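Hi Nuala, January update on the Kazmi suturing rig, and I'm sorry to say it's a bumpy one! The arm stalled mid-run on pass 11 of 50. The tension reading froze, the controller kept trusting the old number, and the safety stop came in late (300 milliseconds, way over our limit).

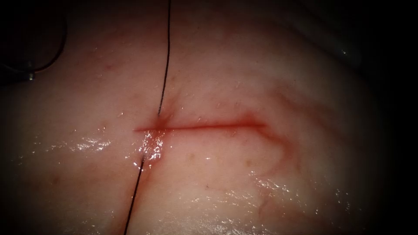 Thread across the incision on the test tissue, no knot.

I've locked out automatic mode until Dinstead sends a new sensor board. The Rarine money is nearly 65 percent spent, so I'd love a quick call before I order a spare.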